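Cómo comprobar si una demostración con pinzas de mano sirve para entrenar

El artículo de Ikus promete que bastan 51 demostraciones por tarea. Antes de creerlo, conviene repetir el filtrado con datos propios. Yo lo hice con el método de Storkside y salí con más dudas que al entrar.

Paso 1. Separe las vistas
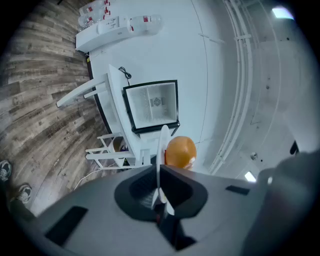

El filtro de Ikus puntúa cada toma por su nitidez, criterio que me parece flojo. Una vista de muñeca puede ser nítida y aun así ambigua: con la bola naranja junto a la punta del dedo blanco, un solo fotograma no permite afirmar que haya contacto. Márquela como dudosa.

Paso 2. Contraste con la vista de cabeza

Busque el mismo instante en las dos muñecas y en la cabeza. Si los relojes difieren en más de 17 milisegundos, descarte la toma.

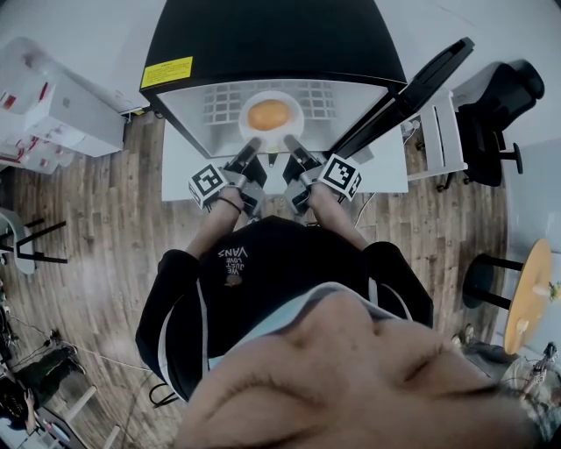 Judite Gouveia sostiene que ese umbral es demasiado estricto. Puede ser, pero no he visto ninguna prueba que lo justifique relajar.

Paso 3. Revise los agarres a mano

El clasificador automático confunde cercanía y agarre. Revise 700 fotogramas antes de fiarse de él. 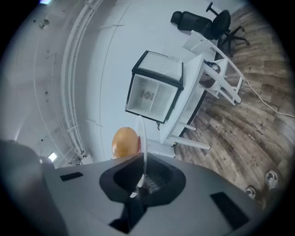
Paso 4. Entrene dos veces

Una con las tomas dudosas y otra sin ellas. Publique ambos resultados.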